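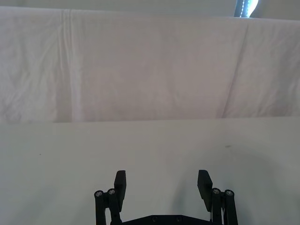 The Cloth

Kusum Rastogi had hung the cloth in July, when the flat on Mandale Road was still half in boxes. It had been her mother's, a long plain length of cotton, pinkish if you held it to the window and white if you didn't. She meant to make curtains out of it. Then she needed something to go behind the table, and it was the right width, so up it went.

By November she had stopped seeing it.

Her sister rang on the evening of the 8th November to ask whether she still had it.

"Had what?"

"Mum's cloth. The long one. Anita wants it for the wedding."

Kusum was standing in the doorway with her coat on. She looked across the table at it. The wall showed in a strip over the top, a colour the letting agent had called stone.

"What does she want it for?"

"To put over the gifts table. She remembers it from Cinville."

Anita had been four when they left Cinville. Kusum doubted she remembered anything except the stairs and the dog next door. But she had said the same about herself for years, and then one day she had smelt paraffin in a hardware shop and the whole kitchen had come back, with the radio on.

"It's got pin holes in it," she said.

"She won't mind."

"It's creased."

"Kusum. Iron it."

After the call she took her coat off and put the kettle on. She had paid 26 pounds for the table from a man named Theodorakopoulos, who had carried it up two floors on his own and would not take a tip. It was a good table. It was pale, and every crumb showed, so she wiped it more than she had ever wiped the old one.

She drank her tea and thought about what would go behind it instead. There was a blue sheet in the cupboard. There was the wall, which she didn't like much, but she had lived with worse.

At nine she fetched the stepladder. The pins came out easily on the left and badly on the right, and one of them dropped behind the radiator and stayed there. The cloth came down over her arm and was heavier than she remembered. It smelt of dust and a little of toast.

She folded it in half and in half again on the table, pressing the air out with the side of her hand the way her mother had. Then she rang her sister back.

"I want it returned," she said. "After."

"Of course."

"Washed at 40. Nothing hotter."

"I'll tell her."

She found a bag for it and left it by the front door with her shoes.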